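To: Household Automation discussion list
From: Evaluation Office, Protero
Date: 10th March
Subject: Re: [home-automation] Are table-clearing figures worth reporting yet?

Dear list members,

The Evaluation Office has received several replies to the message posted by the Mokel working group, which is quoted in part for those who have joined the thread since.

> Our members would like to know whether any group is ready to state, in plain terms,
> that a machine can clear and reset an ordinary table. We continue to read reports in
> which the objects are wooden blocks. Our own members, who manage serviced offices and
> residential homes, do not have wooden blocks on their tables. They have phones, cups,
> plants and cables. If the answer is "not yet," we would prefer to be told so, with
> figures, before we set our equipment budget in August.
>
> We would also ask groups to say what counts as a success. The Contreras report does
> not, and we were unable to compare it with anything else.

The short answer from this office is "not yet, for unattended use." The longer answer depends on the task, and we set out our position for the record.

Protero has completed 2000 trials of single-object handling on tabletops. The policy was trained on demonstrations given by people using hand-held grippers, and was then run on a fixed arm without assistance. Of the 2000 trials, 1582 met our standard, under which the object must be lifted, moved to the marked area and released upright or flat, as its shape requires, with no other object disturbed. If the last condition is removed, the result is higher, but we do not consider that figure useful to anyone who owns a houseplant.

Flat objects remain the main difficulty. A phone lying on a smooth surface offers very little height for the fingers to close on, and its long side is often wider than the jaws can take with confidence. A person giving a demonstration adjusts the approach without thinking about it, bringing one fingertip to the near side and the other to the far side. The trained policy copies the general motion well and the last small correction poorly. 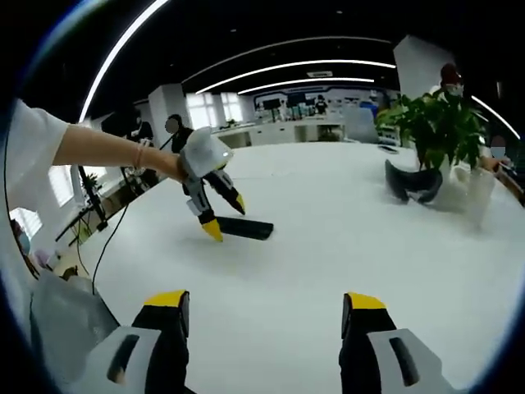

Clear containers are the second difficulty. Their edges are hard to detect under strip lighting, and the estimate of depth changes as the gripper moves. Leaves present a related problem. A pot may be well within reach while the foliage above it blocks both the view and the path of the arm. We have not attempted to move potted plants and do not intend to do so this year.

In reply to the question on what counts as a success, we would suggest that groups report at least the condition on disturbed objects, and state whether a trial was stopped by a person. In our own series, 83 trials were stopped by the operator. All of them are recorded as failures. We understand that the Gurker trials leave such cases out of the total, and we would ask that this be made clear wherever the two sets of results are placed side by side.

We have also been asked about shop-floor work. Bench clearing between jobs is closer to being practical than the household case – the objects are known in advance and the surface can be kept to an agreed layout. An earlier bench series produced 1496 usable demonstrations, and a separate note on it will be sent to this list when the review is complete.

For members who must plan a budget before August, our advice is to treat table clearing as supervised work. A machine may reasonably be expected to assist a member of staff who remains in the room. It should not be relied upon to reset a meeting room overnight.

Questions on the trial protocol may be sent to the list. Requests for the scoring sheet should be sent to this office directly.

Evaluation Office
Protero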